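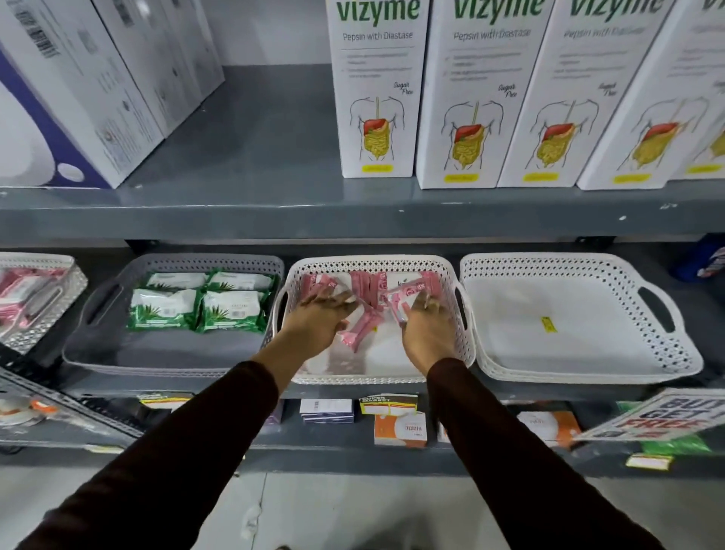
Sorting sachets by hand, middle shelf, Vizyme on the one above.

I spent two afternoons in May at the back of a chemist's with Ekaette Effiong, who has been tidying shelves for Kimesar. They want a robot that can put a shop to rights overnight, and the way you get one, I'm told, is to have people do the job by hand over and over, record what their hands do, and feed the lot to the machine. Pink sachets in a white basket. Packs of wipes in the grey one next to it. Reach in, sort, take the hands out, go again.

I have no quarrel with the work. Ekaette is good at it and quicker than I am, and she was kind about my attempt. My quarrel is with what people say comes out of it at the other end.

Take the sachets. They are slim, shiny and they slide over each other. When I try to pick one out I don't really look at it, I feel for it. I press down, something gives, and I know I've got one and not two. I asked Ibrahim Haruna, who looks after the recordings, where the feel goes. He said the model learns it from the pictures. I asked how, and he said "with enough pictures". How many is enough? It was 200 goes at one basket when they began. Now it's 1000, and he wouldn't swear to that either.

Last year the same people were keen on remote control. Lawal Okoro drove the arm for a few weeks from a desk, with a handle in each fist, and he still talks about it like a man describing a bad holiday. He reckoned it took him 70 seconds to move a single sachet, and half of those went on the floor. So working with bare hands is a big step up, I'll give them that. You get far more done in an hour and the person doing it doesn't go home with a headache. But at least Lawal's goes were done with the robot's own fingers. What Ekaette does is done with hers, and the gap between the two is where I'd want to see some results before I opened my wallet.

Mirta Urrutia left a long comment under my last post saying I'm too hard on all this, and that people said the same about machines reading handwriting. Fair enough, they did. A letter on a page doesn't slip out of your grip when you touch it, though, and it doesn't lie under forty others of the same colour.

I would like to be wrong. Tidying baskets is dull and hard on the knees, and I can't think of anyone who'd miss it. What I'd ask for is simple: a basket the robot hasn't met, in a shop it hasn't been in, tipped out by somebody who doesn't work for Kimesar. Let it have a go while we stand there and watch. I've asked twice now. Ibrahim says they may be able to do something after the next round of recording, and I've told him I'll bring my own sachets.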